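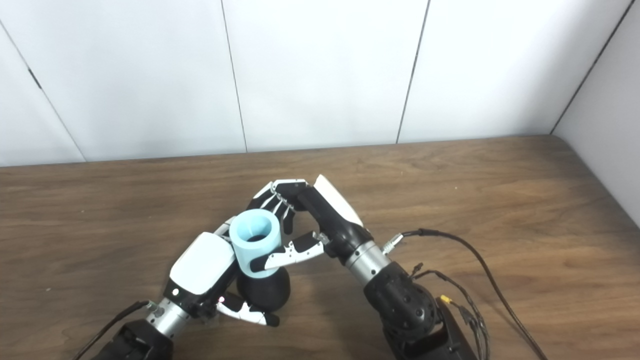 4. Crear tu primer panel de visitas

Si ya tienes la cuenta de Tallow activada (sección 3), vamos con lo bueno. Yo tardé una tarde entera la primera vez, pero con estos pasos lo tendrás en un rato.

1. Entra en Paneles y pulsa Nuevo. Ponle un nombre que vayas a reconocer dentro de seis meses - yo tengo tres que se llaman "prueba" y ya no sé cuál es cuál.

2. Elige la zona. Para este ejemplo uso Kereama, que tiene 775 comercios dados de alta entre cafeterías, supermercados y tiendas de ropa.

3. Dibuja el perímetro de cada local. Con un radio de 300 metros me salían como clientes de la panadería todos los que esperaban el autobús, así que ajústalo a mano hasta que siga la fachada.

4. Escoge el periodo de comparación. Yo suelo poner octubre contra el mes anterior.

5. Activa el filtro de empleados. Quita los dispositivos que pasan más de dos horas seguidas en el local.

6. Pulsa Calcular y vete a por un café, porque la primera carga es lenta (¡las siguientes van volando!).

Nota: los domingos aparecen en gris si el comercio cierra. No es un error, aunque yo le escribí a Bronwyn Cartwright, de soporte, convencido de que sí.

Precaución: si cambias el perímetro después de calcular, se borra el histórico de ese local. Exporta antes una copia desde Archivo > Guardar serie.

Precaución: no mezcles en una misma gráfica visitas y ventas. Una visita solo indica que un teléfono estuvo allí, y mucha gente entra, mira y se va sin comprar.

Para compartir el panel, pulsa Invitar y escribe el correo de la otra persona. El permiso por defecto es de solo lectura; los de edición los explico en la sección 5.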